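Finding the Shortest Way Home: A Route Planner for the Asstead Night Bus

Final report, Algorithms and Data Structures project
Jiahui Xiao and Mohcine Metwally
March 10, 2022

1. Why we picked this

Both of us live on the far side of Asstead, and both of us have stood at the wrong bus stop at midnight. The printed night timetable tells you when each bus leaves, but it doesn't help much if you have to change lines. We wanted a program that takes a starting stop, a final stop and a time, and gives back the trip that gets you home first. It sounded like a small job. It was a lot more fun (and a lot more work) than we guessed!

We named the program Stundenska, which started as a typo in Jiahui's notes and stuck.

2. The map as a graph

The night network has 11 lines. We treated every stop as a node and every ride between two neighboring stops as an edge. Our first version gave each edge one fixed number, the riding time in minutes, and ran plain Dijkstra on it. This worked the first evening we tried it, and we were very pleased with ourselves until Mohcine typed in a trip he knew well. The program told him to change at the market square in zero minutes onto a bus that had already left.

The trouble was that waiting costs time too, and how long you wait depends on when you show up. So the cost of an edge can't be one fixed number.

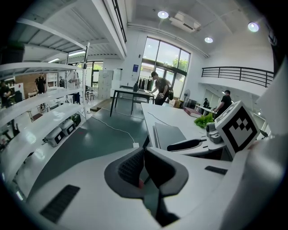

We fixed this by storing a sorted list of departures on every edge. When the search reaches a stop at, say, 12:40, it looks up the next departure after 12:40 and uses the arrival time of that bus as the new cost. The rest of the algorithm stays the same, and we think this is the prettiest part of the whole project. You can still use Dijkstra as long as catching a later bus never gets you there earlier than catching the first one. We checked our timetable for buses that overtake each other on the same stretch and found none.

We also added a change time of 4 minutes whenever the trip switches lines. This was harder than it sounds. If you only remember the best arrival time at a stop, you forget which line you came in on, and then you don't know whether the next ride counts as a change. In the end we split each stop into several nodes, one per line, and joined them with walking edges. The graph got bigger but the code got shorter.

3. Typing in the timetable

The timetable only exists as a PDF, and copying the text out of it gave us soup. We typed the whole thing by hand over two weekends, taking turns reading aloud. Things we learned along the way:

Times after midnight need to be stored as 24:10, 25:10 and so on, or sorting puts them before the evening buses.
Two different stops are both called Mill Lane.
Footnotes matter. One line skips the hospital stop in July, and we missed that completely until our second check.

4. Testing

We made 500 random trips and compared the answers from Stundenska with a slow brute force search that simply tries everything. On the first run 6 of them disagreed. All of those came from the same mistake: we were looking for a departure strictly later than our arrival, so a bus leaving in that very minute was ignored. One changed symbol and the two programs agreed on every trip.
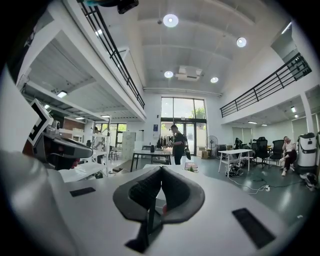 Speed was never a problem on a network this small. We did try swapping our homemade list for a proper heap, mostly out of curiosity, and the search felt instant either way. The brute force checker was another story. We let it run through dinner.

5. What we would still like to do

Right now the program only cares about arriving early. Sometimes we would happily get home a bit later if it meant staying on one warm bus, so a setting for fewer changes is at the top of our list. Mohcine also wants a reverse search, where you enter the time you need to be somewhere and it tells you the last moment you can leave. We sketched this on paper and it looks like the same search run backward from the final stop, with the departure lists read from the other end.

The code and our typed timetable are in the course folder. Please tell us if you find a wrong time in it, especially on the hospital line.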